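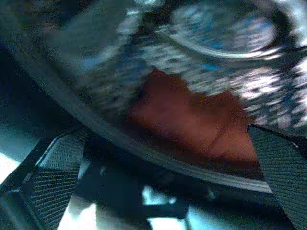
Red cloth in a round drum

Eltport78
Does a lineman hurt in preseason count against the 40-man roster limit in the Dellport league? Our left guard had surgery in February. 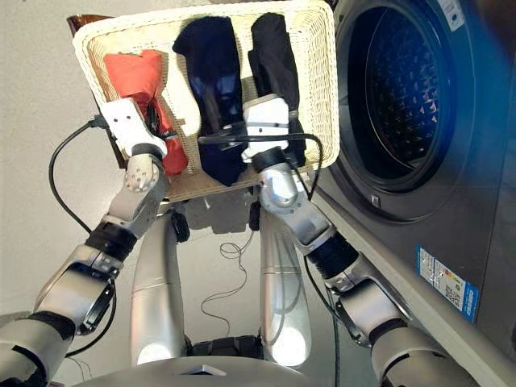 Posted by Jia, 2025-03-27
Yes, until the club files the injured list form. The spot then opens for four games – no longer.
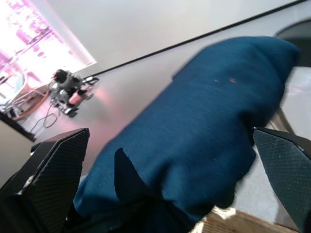

Brorkska: Depends on the division. Ours charged us for the spot anyway.

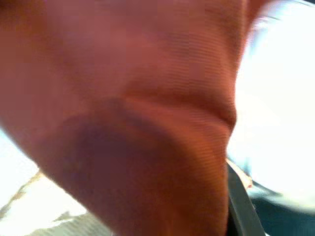

The form was in after the first depth chart, so we played a tight end at guard.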